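Rowlands Residents' Forum > Buildings > Repainting of shared hallways

Ruben Wuyts
October 11, 2022
The management office proposes to repaint the hallways at Rowlands in June. The quote from Surero is $2,000 for three floors. Written comments are requested.

darnivano_7
I support the proposal. Pale grey is suitable - it is easy to touch up and does not date. 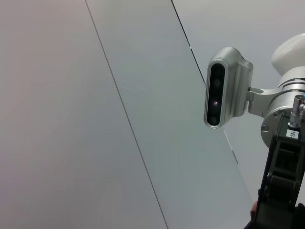
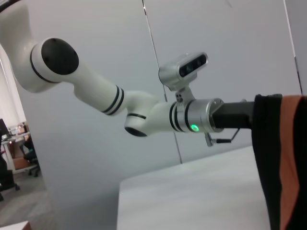 unit3_owner
I must respectfully disagree. Grey makes a hallway without windows feel cold. The previous cream should be kept. I also ask whether Ritance was invited to quote.

Ruben Wuyts
Ritance was invited and declined. The color remains open.

darnivano_7
Cream showed every scuff by the stairs. I maintain my preference.

unit3_owner
Then I request a test patch of each color on the second floor before any contract is signed.

Ruben Wuyts
The request is noted. Both patches will be arranged.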